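Korncombe Pilot Supplies
Home > In the cockpit > Kneeboards > Hervieu Folding Kneeboard

Hervieu Folding Kneeboard, Standard Size

In stock
Colours: navy, dark green, grey
Suits: training aircraft, touring aircraft, most gliders with a reasonable amount of leg room

We have sold a good many kneeboards over the years, and if you have ever rung us up to ask which one to buy you will know that we can talk about them for longer than is decent. The Hervieu is the one we nearly always end up talking about. It is a three-panel folding board with a padded back, a firm writing surface in the middle and a clear chart pocket on the left-hand wing, and it has been quietly going along on people's right legs (or left ones, see below) without much fuss or fashion for as long as we have kept it on the shelf.

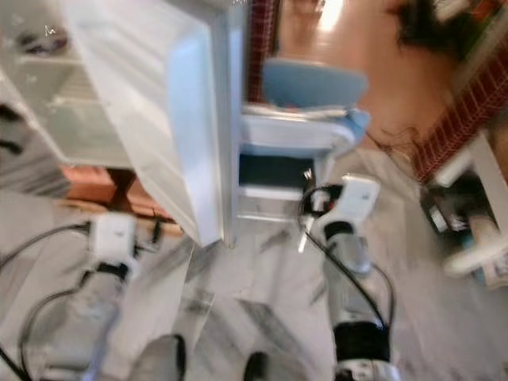

Photo: Korncombe Pilot Supplies

The first thing people notice when they take it out of its bag is how light it is. The centre panel is a thin sheet of aluminium with rounded corners, covered on the outside in a tough woven cloth, and the two side panels are stiffened card under the same cloth. Folded shut it is a little bigger than a sheet of A5, so it will go in the side pocket of most flight bags along with your headset lead and the biscuits. Opened out, it gives you a proper desk. It won't sag in the middle when you lean on it to scribble down a weather report, and that was our chief grumble with the all-cloth boards we used to stock.

The clip at the top is a low, flat one. If you have only ever used a big sprung clip of the office sort, you may think at first that it doesn't grip hard enough, but do give it a fortnight. It holds 40 sheets of ordinary paper quite happily, which is far more than anybody ought to be taking up with them for an hour's flying, and it doesn't catch on the control column when you have full back stick and your knees are up. Those of you who fly the smaller two-seaters will know exactly what we mean by that!

The strap

The strap is wide elastic, fastened with a hook-and-loop tab, and there is a second, longer one in the bag for use over winter trousers or a flying suit. Both can be taken off and washed. (Please do wash them. We have had boards back for a new clip that we would have preferred to handle with tongs.) To change the strap over, slide it out through the slots on the back of the centre panel and feed the other one in with the soft side facing your leg. The slots are the same on both sides, so a left-handed pilot can wear the board on the left leg with the tab falling to the outside, just as a right-handed one does on the other.

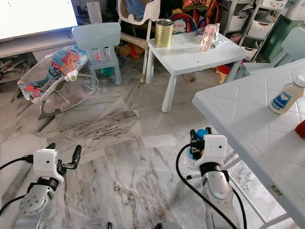
Judith Pardew

I learned to fly from a grass strip in a draughty little high-wing aeroplane, with a board made out of a kitchen tray and a bit of suitcase strap, and I was very fond of it. What it couldn't do was keep a chart and a flight log in view at the same time, and I spent a great deal of my early cross-country training folding and unfolding things that should have been left alone. So the part of the Hervieu I care about most is the left wing. The chart pocket is clear on the front, open at the top, and big enough for a half-million chart folded down to the strip you are going to need. Your flight log goes under the clip in the middle. The right wing has two pen loops and a shallow pocket for a ruler or a small plotter, and if you would like the whole thing narrower you can tuck the right wing behind the board and forget it is there.

The printed card that comes in the pocket has the phonetic alphabet, the transponder emergency codes and a blank grid for copying down a clearance. Experienced people tend to throw it away on the first day. Students tend to keep it until it falls to bits, and we sell spares for that reason. The new card, in use from May, has larger type and a bit more room for the circuit notes, after several of you wrote to say that the old one was hard going in poor light. You were quite right, and thank you.
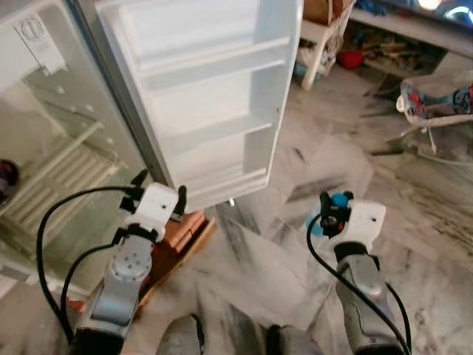 As for tablets, we are asked most days whether the board will take one. The standard size will hold a small tablet under the elastic corner loops, which are sewn on to the centre panel and lie flat when they aren't wanted. It will not hold a full-sized one securely, and we would rather tell you so now than have you find out in a steep turn. For those we suggest the Vutska mount, which has its own page and its own strap, and which several of our touring customers wear on the other leg with the Hervieu still in its usual place for paper. It does make you look like a travelling stationer, but it works very well on a long trip, and you have something to write on if the battery goes flat.

A word about fit. If you are tall, or your seat doesn't go back as far as you'd like, please try the board at home before your flight. Sit on a low chair with your knees up, strap it on, and move a broom handle about where the stick would be. It feels silly and it takes a minute. If the board fouls at all, send it back to us clean and we will swap it for the narrow version or refund you. You have 30 days to do this, and you needn't give us a reason.

Looking after it

Wipe the cloth with a damp sponge and a drop of washing-up liquid. Let it dry opened out flat, away from a radiator. Don't leave it on top of the instrument panel in the sun, where the clear pocket will go cloudy and curl. Chinagraph pencil comes off the pocket with a dry tissue; permanent marker, as its name suggests, mostly doesn't.

What is in the bag

Folding kneeboard
Standard strap
Long strap
Reference card
Pad of blank flight logs

Delivery and collection

Orders are posted from Korncombe. If you would sooner collect, our counter at Flullimmont airfield keeps the navy and the green, though it is worth ringing first for the grey. Visiting pilots are very welcome to taxi over to the pumps and walk across, and the kettle is usually on.

Spare straps, clips and cards are listed under Kneeboard Parts.

Page last updated July 1, 2018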